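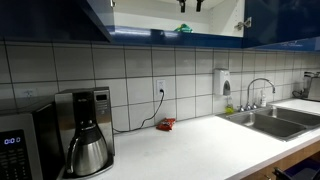 A drip coffee maker with a thermal carafe, next to a microwave.

How a Thermal Carafe Keeps Coffee Hot
Kitchen Science, Unit 4
Reading time: one class period

A drip coffee maker is a machine that does two jobs. It heats water, and it moves the water through ground coffee. A third job, keeping the finished coffee hot, belongs to the pot. In a coffee maker with a thermal carafe, the pot does this without using any electricity.

Words to know
Carafe: a container for holding and pouring a drink.
Conduction: heat moving through things that touch.
Convection: heat carried by a moving liquid or gas.
Radiation: heat traveling as invisible waves.
Vacuum: a space with almost no air in it.
Insulator: a material that heat moves through slowly.

Where the water starts
Cold water is poured into a tank, called the reservoir. A tube leads from the bottom of the reservoir to a metal heating element. When the machine is switched on, electricity flows through the element and the element gets hot. Water inside the tube begins to boil. Bubbles of steam form and push slugs of hot water up a second tube to the top of the machine. A one-way valve stops the water from going back into the tank.

Most drip machines have no pump. The bubbles do the lifting. The gurgling noise near the end of a brew is steam and the last of the water going up the tube together.

Through the filter
At the top, the hot water falls onto ground coffee held in a filter. Water dissolves some parts of the coffee, such as the flavors and the brown color. The filter has tiny holes. Water and dissolved material can pass through them, and most of the solid grounds cannot. The liquid drips through a small opening in the lid of the carafe.

Two walls and a gap
Older machines often use a glass pot that sits on a hot plate. The plate stays on and keeps adding heat. After a while the coffee tastes bitter.

A vacuum carafe works another way. It is made of two steel bottles, one inside the other, joined at the neck. The factory removes nearly all the air between them. Heat has three ways to travel, and the carafe slows each one.

Conduction needs material to pass through. With so little air in the gap, there is almost nothing to carry heat from the inner wall to the outer wall. Some heat still gets through at the neck, where the walls meet.

Convection needs a liquid or gas that can move. The gap has very little. The lid also keeps warm air above the coffee from floating away.

Radiation can cross a vacuum. Shiny metal reflects much of it back toward the coffee, so the walls facing the gap are left shiny. 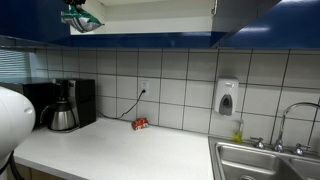 Electricity reaches a coffee maker through its cord. Inside the cord are copper wires wrapped in plastic. Copper is a good conductor, meaning electric current moves through it easily. Plastic is an electrical insulator and keeps the current inside the wires. The word "insulator" is used for both heat and electricity - the idea is the same, but the thing being slowed or stopped is different.

A heating element uses a lot of power compared with a lamp. Kitchen outlets are placed above the counter so that cords can be short. A cord should lie toward the back of the counter, away from the sink and away from the front edge. Hands must be dry when touching a plug. Pull on the plug itself, never on the cord.

Try it: the two-cup test
Ask an adult to pour the water. Use warm tap water only.

You need two identical cups, one small towel, one plate to use as a lid, a thermometer and a clock.

1. Pour 400 milliliters of warm water into each cup.
2. Wrap one cup in the towel and cover it with the plate. Leave the other cup open.
3. Measure both temperatures every five minutes for half an hour. Replace the plate each time.
4. Draw a line graph with time along the bottom and temperature up the side. Use one color for each cup.

Compare the slopes of the two lines. A steeper line means faster cooling. Towels trap air in small pockets, and trapped air is a fair insulator - a vacuum is a better one.

Next in this unit: How a Microwave Heats Food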